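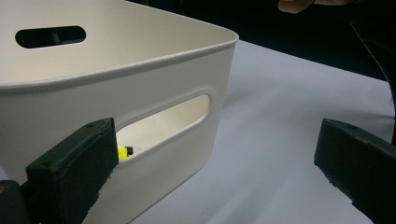 Groups > Odamance House > Meetings > Minutes

Odamance House Residents' Group
Minutes of the meeting held on Wednesday at 7.30 pm in the ground floor common room

Present: Bláthnaid Madigan (chair), Diarmuid Brophy, Ailbhe Hayes, Éabha Cullinane (minutes)
Apologies: Peadar Breathnach

1. Minutes of the last meeting

Agreed, with one correction. Under item 4 the words "to be thrown out" should read "to be offered round first". Éabha to amend the copy on the board.

2. Matters arising

The key to the meter cupboard has been found and is back on its hook. Diarmuid has spoken to Grastgate about the side door, which still sticks. They will send somebody in February but would not give a day.

The notice about bicycles in the hall has been up for a month. Ailbhe said two were still there on Monday night. Bláthnaid to put a note through the door of each flat.

3. Storage bins

Most of the meeting was spent on this item.

Peadar had sent in a note, which Bláthnaid read out. He is in favour of keeping the large off-white plastic bins for the common room and getting rid of the cardboard boxes. He finds the bins easy to wipe down, and the rounded corners are kinder on the shins in the passage. His one complaint is that people put small things in and forget them.

Diarmuid agreed about the boxes. The bottoms have gone on several, and the one with the extension leads gave way when he lifted it. He would like all the boxes gone before the spring clear-out.

Ailbhe asked about lids. Without them, dust gets into anything left for long, and the tablecloths had to be washed again before the last supper. Diarmuid thought lids would only end up behind the piano. After some discussion it was agreed that tablecloths and cushion covers will go in the wall cupboard, and the bins will be kept for things that do not mind dust.

There was a question about the handle holes. Éabha said that small items could slip out through them when a bin is carried at a tilt, and she would not want pens, batteries or screws put in on their own. Ailbhe preferred to keep the holes clear so that there is something to get hold of. Agreed that small items go in a zip bag or a tin first, and that nothing is to be packed higher than the bottom of the handles.
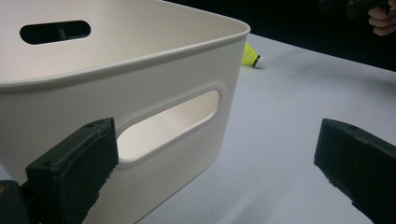
Bláthnaid then raised labels. The paper ones used on the boxes fall off plastic, and she does not want marker pen on the sides. Tie-on tags through one of the handles were suggested and everyone was content with that. Ailbhe has luggage tags left over from the jumble sale and will bring them down. The tag should give the contents and the name of whoever packed the bin, so that there is someone to ask.

It was agreed to have six bins in all, sorted as follows:

Bin 1 – extension leads, adaptors and the spare lamp
Bin 2 – children's toys and games
Bin 3 – kitchen overflow (plastic plates, jugs, the big ladle)
Bin 4 – Christmas lights
Bin 5 – garden gloves, twine, hand tools
Bin 6 – lost property

Diarmuid asked that the leads be coiled and tied before they go in. He spent most of an hour on them last time.

Lost property will be gone through every second month. Anything not claimed after two rounds goes to the charity shop on Moriarty Street. Éabha asked that keys and glasses be kept separately in the desk drawer, and this was agreed.

The bins are to stand along the back wall, under the window, and must not be stacked while anything is in them. The passage to the kitchen has to be kept clear at all times. Ailbhe reminded the meeting that this was raised at the last fire check.

4. Clear-out

To be held on a Saturday morning, from 9 until lunch. Bláthnaid will ask Peadar which weeks suit him, as he has the trailer. Flat boxes to be left by the side door the night before, dry and with the tape off.

The old Fident heater is not to go with the rest. Diarmuid wants to check the flex first and will report back.

5. Money

The balance stands at 300 euro. A receipt for 93 euro was passed, covering paint, brushes and the new kettle. Ailbhe asked that receipts be handed in within the month they are dated. No new spending was agreed, apart from string for the tags if there is none in the desk.

6. Any other business

The tap in the common room kitchen is dripping again. Diarmuid to look at the washer.

Éabha has been asked whether the room can be used for a book club. No objection, provided that chairs are put back and the heating is turned off.

Actions
Éabha – correct the last minutes; write out the list of bins for the inside of the cupboard door
Ailbhe – tags
Diarmuid – heater, tap, chase Grastgate
Bláthnaid – bicycle notes; date for the clear-out with Peadar

The meeting closed at 8.50 pm. Next meeting to be held after the clear-out, same room.

2 comments | 6 shares

Contact the group | © Odamance House Residents' Group | Back to top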